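Hiring a hall for a teenager's party: do I have to pay for the setting-up time?

titgate_mum
Posted Tuesday, in Parties and Events

My son is turning 13 and we have booked the small hall at the Troklow community centre for a party. It is 30 children, mostly from his year, plus a handful of cousins. The entertainment is a laser tag firm called Lammers who bring inflatable barriers and all the kit in a van.

The hall is booked from 2 until 5. I have now read the confirmation properly and it says the hire period includes "access, setting up, clearing and vacating". Lammers say they need 43 minutes to set up (that is the figure on their form, I don't know why it isn't 45) and about half that to pack away. That leaves us with less than two hours of party, and the invitations say 2 until 5.

Can I ask the centre to let the firm in early without paying for another hour? And is it normal for the entertainer to want to see the hall's insurance as well as their own? They have sent me their certificate but they are also asking for a copy of the centre's. Finally, is there a sensible way to do the food with this lot so that it doesn't eat up what time we have left?

prillum_dave

You can ask. They'll probably say no if there is another booking before yours. Ours was Zumba.

I would just pay for the hour.

K. Oxley

I have booked that hall four times, and others nearby, so this is what I know.

On the time: the centre does charge from when the door is unlocked. If nothing is booked before you, the office will sometimes give you half an hour free, but get it in an email. The person who opens up on a Saturday isn't the person who takes the bookings and will go by what is on the sheet. If there is a class in before you, the earliest you can get in is 2 o'clock whatever you pay. In that case message the parents now and change the start to 2.45. It is much easier to do that than to have 30 children in the corridor while somebody blows up an inflatable.

Ask Lammers how many sockets they need too. The small hall has two double sockets on the stage side and one by the kitchen hatch. Blowers need to be on separate sockets from the urn or the power trips. Ask about the ceiling height while you are at it. The small hall is lower than the main one and some of the taller barriers won't fit.

On insurance: yes, that is normal. The firm's public liability covers what they do with their own equipment. The hall's policy covers the building. Neither covers your guests breaking something, and that is what the deposit is for. At Troklow it is 200 pounds and you get it back in the week after, provided the floor has been swept and the bins taken out.

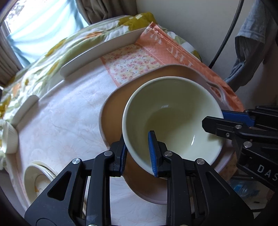 On food: do it at the end, in one go. Don't have it out during the games as they will wander over in the middle and you will never get them back. We ordered pizza to arrive 40 minutes before the finish, had cartons of drink ready on the hatch, and took the cake home to cut up and send out later in the week. It took nearly 25 minutes from start to finish. Parents can come in for the last ten minutes and you can hand them a bin bag.

Check the allergies before you order. Two of ours were only mentioned at the door.

wobblychair

Agree with most of the above. One thing to add is the car park. The van has to unload at the side gate, and that is locked unless you ask for it. We didn't ask, and everything was carried round from the road, and that used up a good part of our hour.

Also, if the small hall is too tight, the Prillum sports club does a function room with its own entrance. It costs more but they don't charge for setting up before noon. Not sure if they still do it, I last used them in November.

titgate_mum

Thank you all. I've rung the office and there is a class in until quarter to two, so I am moving the start to 2.45 and have asked for the side gate. Still waiting to hear from Lammers about the sockets.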